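Last updated: Fri 9 February

Jesirix Tabletop Collection Kit

If you've ever tried to gather teaching examples for a two-armed robot, you know how much of the day goes into fussing with the setup. Ebbe Solberg put this kit together at our Ceston workshop after one very long August of exactly that, and we're rather fond of it.

You get the recording software, a felt table cover and a set of 27 printed layout cards, so each session starts from a fresh arrangement. Operators mark every attempt as keep, redo or discard — it takes one tap — and a full drive holds about 600 of them.

Packaged groceries and bathroom things make a good first set, with a bottle, a tube and two boxes lying at odd angles.

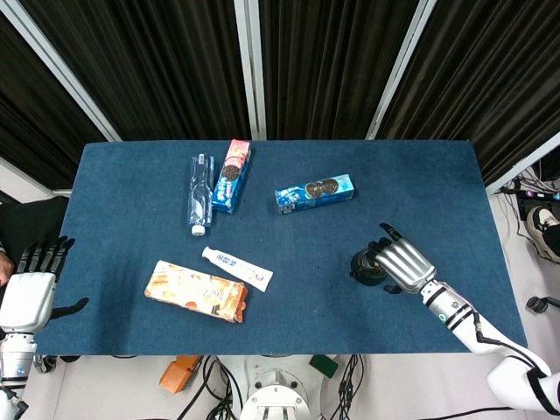

Once your operators are comfortable with those, swap in items of your own and keep going. Extra card packs ship separately.

Comments (2)

Malo: Does the felt cover come in a larger size?

Miyazaki_lab: The redo button saved our week. Thank you!!

We use cookies to remember your cart. Accept | Settings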